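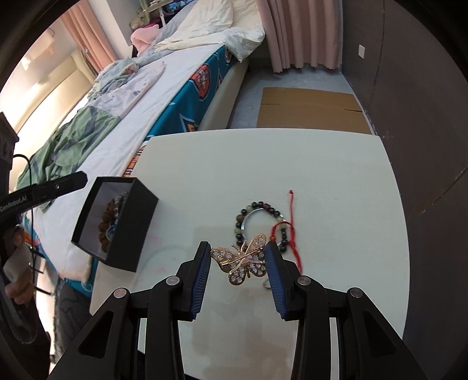
Butterfly brooch, shown from the back, with two bracelets, a silver bangle and a ring.

Donated jewelry to go on sale at Vlachou Hall in October

The Pirnov Community Museum will offer 115 pieces of donated costume jewelry at its fall benefit sale in October, the museum has announced. The sale will be held in the main room of Vlachou Hall, and doors open to the public at 10 a.m. Museum members will be admitted one hour earlier on presentation of a current card.

The jewelry forms the largest group of items in this year's sale, which also includes table linens, picture frames and books. Brooches, bracelets, bangles and rings make up most of the group. A number of them came from a single household in the Dridum neighborhood, whose owners asked that the proceeds support the museum's textile storage room.

Sorting was completed last month under the direction of Lucía Casado, collections manager. Each piece was checked for loose stones, worn cord and weak clasps before it was given a price. Brooches were turned over and examined from the back, where the pin, hinge and catch can be inspected. Pieces that need repair will be sold separately and marked as such.

"We have tried to describe every item plainly on its tag," Casado said. "Where we do not know what a bead or a stone is made of, the tag says so, and buyers should feel free to ask to handle a piece before they decide."

The museum has not had the jewelry appraised and makes no statement as to the age or metal content of any item. Prices begin at $6, and no single piece is priced above $40. Beaded and braided cord bracelets will be laid out on open tables near the entrance. Rings and brooches will be kept in the glass cases along the north wall and shown on request.

Last year's sale drew 400 visitors over one day. Ravinder Bouchard, director of the museum, said the hours have been extended to 5 p.m. in response to requests from residents who were unable to attend in the morning.

"The sale is an important source of support for work that grants do not usually cover," Bouchard said. "We are grateful to the families who have given so generously."

Further donations of jewelry will be accepted at the front desk until the end of the week before the sale. Items should be clean and placed in a closed bag or small box with the donor's name. Watches and pierced earrings cannot be accepted. Parking is available in the Jendau Street lot behind the hall. Payment may be made by cash, check or card.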